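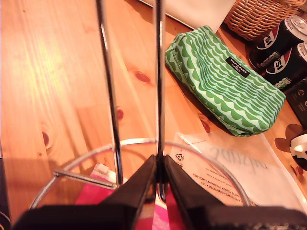

Month three of sharing my bench with a robot, so here's a thread for everyone who keeps asking if I still have a job. I do! It's just a weirder job than it was in November.

Before Giltska brought the arms in, I tidied and sorted by hand all shift. Now the gripper does the grabbing and I set out the stuff, watch, and write down what went wrong. Way more typing than I signed up for.

My note for run 702 says "paper towels, again." Anything on a wire stand is a whole saga around here – ask anybody on my shift.
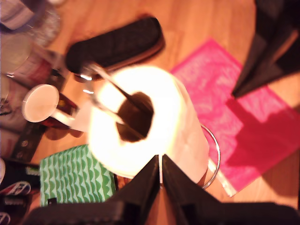

What changed for us, the short list

1. Lifting. My shoulders feel great, no complaints there.

2. Talking. We used to chat across the table all day. Now everybody's half listening for the motors, and I miss the gossip more than I expected.

3. Pay. Same rate, new title. Roy Hulme brought that up at the staff meeting and got 20 minutes of "we're looking into it."

Okay, the part I like. When a grab goes badly, they come ask ME how I'd pick the thing up. All those years of handling other people's junk and suddenly I'm the expert – I love it.
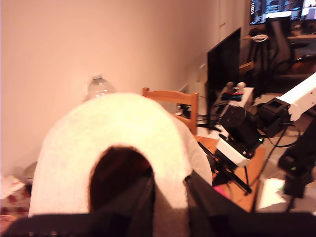
And I've gotten picky about it too. I'll argue over where a finger should go until somebody changes the settings, then I go log the next run.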